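Call for participants: kitchen table story evenings in Gundelton

We're looking for people who like to talk about home! Lumirach is collecting spoken memories of housework, shopping and everyday meals, and we'd love to hear from anyone who has ever kept a household going, in any country and any decade.
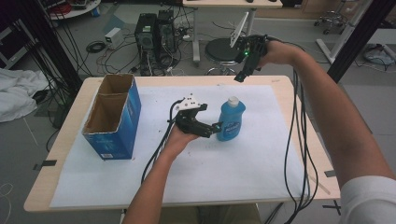
Severyn Bondarchuk came along in December and told us afterwards that he had expected to run dry within minutes, but once he got on to his grandmother's washday he couldn't stop, and he'd happily do it all again.

What you'd be doing

You come to 2 evening sessions of 60 minutes each, in a small group. Someone starts with a smell, a recipe or a row over the washing-up, and off we go (it gets loud, and there is cake). We record the talk, type it up and send you your part to read before it goes any further. Change whatever you like, or take it out altogether.

Who can join

Anyone over 18. You don't need to be a good speaker, and your English doesn't have to be perfect. Dorota Zieliński runs a Polish-speaking group as well, so do say if you'd prefer that one. We're especially short of people who grew up on farms, and of anyone who has lived in lodgings or shared houses.

Your travel within Gundelton is paid, and everyone who takes part gets a copy of the finished book. We're printing 200 and can't wait to see them!

How to sign up

Write to Fabian Berchtold at the Lumirach office, or ring and leave a message. Tell us your name, which evenings suit you and one thing you remember from a kitchen. There are 9 places left in the next round, and the step-free entrance is on the yard side.

Posted May 1, 2018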